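Ploltero cell

The Ploltero cell is a two-bin picking setup at Grimshaw, and I've been looking after it long enough that Rin Kobori asked me to write its entry. One arm, two grey metal bins, a wooden tabletop, and a lot of cable!

Setting up

The bins sit one behind the other and get clamped where they meet. Do the clamps first, then teach the bin corners - if you go the other way round you'll be teaching them again. I run the arm at low speed to all four corners of the floor, fingers open, and save the points as program 271. Omid Nazari likes to start from the back right corner, I start from the front left, and we've never settled it.

Looking after it

Every 500 cycles I check the clamps and wiggle each cable bundle at the wrist (gently). At 600 the finger linkages get a wipe and a drop of oil. The bins wear too, and paint comes off the walls in flakes, so brush out the loose bits before a run. Mahsa Abbasi wants to respray ours in December.

For a quick test after any repair, throw in a few odd shapes and colours. A hairbrush is great for this, being long and awkward to grab.
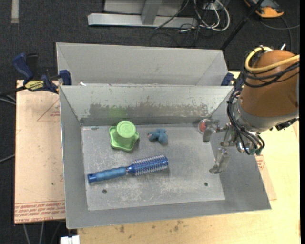 Test items in the front bin, gripper open.

Known faults

Error 2927 is nearly always a wrist connector that needs reseating. Power down, push it home, then re-check the corner points.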